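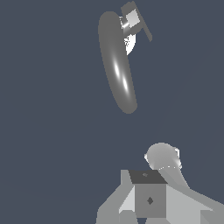

16th March, dye room

Madder again. I know I said I'd move on to weld, but the El Sherbiny root came and it smelled so good when I cut the bag open (earthy, a bit like beetroot and pencil shavings) that I couldn't leave it on the shelf. Everything else on the list has slipped a day. Sorry to whoever was hoping for the big pot.

Yarn first. Used the Furkilano two-ply, all of it scoured last week and hung on the rail by the window. Weighed the lot before it went into the alum and got 1,590 g. Weighed it again when it came off the rail after mordanting and got 1,695 g, and I was quite pleased with myself for a minute, until I squeezed one of the middle skeins and it was obviously still damp in the core. So please don't use the second number for anything! I've worked all the madder amounts out from the dry weight and written that one on the lid of the tub in marker.

Note to self about the alum: dissolve it in the jug with boiling water BEFORE it goes near the pot. I tipped it in straight from the bag last time and the bottom skeins came out patchy where the crystals had settled. This batch looks even. No patches that I can find and I've gone round every skein.

The root is a coarser cut than the Jositz stuff we had all winter. More twig, less dust. I put it to soak overnight in the enamel bucket, and the first water this morning was a browny yellow, which I poured off and kept in a lidded jar. It might be worth throwing a small skein in there later for a tan. Second water was much more like it, a proper brick colour, so that's what I've used as the dyebath, root and all, with the root tied up in an old net curtain. The curtain is a huge improvement on the tights, by the way. The tights swelled up into a sort of sausage and the middle never got wet.

Split the yarn into 6 lots, one for each bath:

Lot A: our tap water, nothing added
Lot B: tap water with chalk
Lot C: rainwater from the butt
Lot D: rainwater with chalk
Lot E: tap water with a handful of wheat bran
Lot F: whatever's left in pot A once A comes out 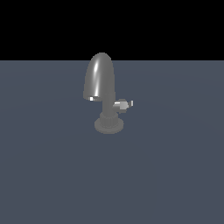 The water question has been bugging me ever since we did that weekend in Westitz, where the same root and the same recipe gave everybody a red you could have put on a postbox. Ours has always leaned orange. I'd put it down to my being impatient with the heat, and I'm sure that's part of it, but the kettle in Westitz was furred up like a cave and ours hardly ever needs descaling. Madder likes a bit of lime in the water, all the old books go on about it, and I've read that line a dozen times without doing a thing about it.

So, heat. I brought each pot up as slowly as the ring would let me and kept the thermometer in the whole time. The rule I've set is that if it starts to steam in earnest it comes off. Brown creeps in when it gets too hot and you can't get it out again afterwards. Pot C got away from me while I was on the phone, so put a question mark next to anything I say about C.

First look, skeins lifted on the spoon after the first hour:

A is orange. A nice orange, a marmalade sort of orange, but orange.
B is already redder. I held the two together over the sink and there's no arguing with it.
C is paler than A and a bit salmony (see phone call).
D is my favourite so far, softer than B and slightly pinker.
E I can't tell yet, the bran has stuck to everything and I'll have to shake it out outside.

I left them all in to cool overnight and I'll rinse tomorrow. The temptation to fish them out is terrible.

A grumble about the small pots: two of them have lids that don't match and one has a handle that spins round when it's full. I've put a bit of red tape on that one. Please lift it with both hands, or better still bail it out with the jug first.

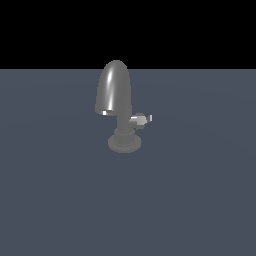

For the rinse I want to do it differently from last time. Cold water on hot wool was how we ended up with those two felted skeins in the odds basket, so the yarn stays in its own pot until it's the same temperature as the room, then goes into a bowl that's been standing out, then a second bowl, and then soap. No running water on it at any point. If you're in before me, leave the pots be and have a coffee.

Light test: I'm going to wind a bit of each lot round a card, cover half of it with foil and tape it to the south window until May. I did this with the onion skins and the difference was shocking, so I'd like to know before we sell any. Cards are cut and lettered and in the drawer with the pegs.

Shopping and odd jobs:
More chalk, the plain powdered kind, we're down to the last scoop
pH strips (the ones in the tin have gone funny at the ends)
Alum is fine, roughly 20 dips' worth left in the big bag
Ask Jositz if they do a coarser grind, and what they'd charge
Find the other half of the net curtain

Also the label printer is jamming again so I've used luggage tags and pencil. Pencil survives the bath, biro doesn't, and gel pen goes everywhere (the cream mohair, last autumn, I'm still cross).
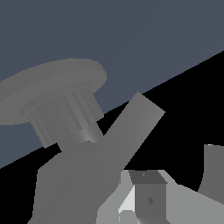

Wide grey flange at the left, blue-grey surface, black to the lower right.

Last thing before I locked up: put the tan jar out and dropped a tiny skein in it cold, no heat at all, just to see. Tag says T. It's on the bottom shelf beside the bran, so mind your feet. Lot F goes in tomorrow once A is out, and I'll write the colours up in daylight, as the strip light in there makes everything look like tomato soup.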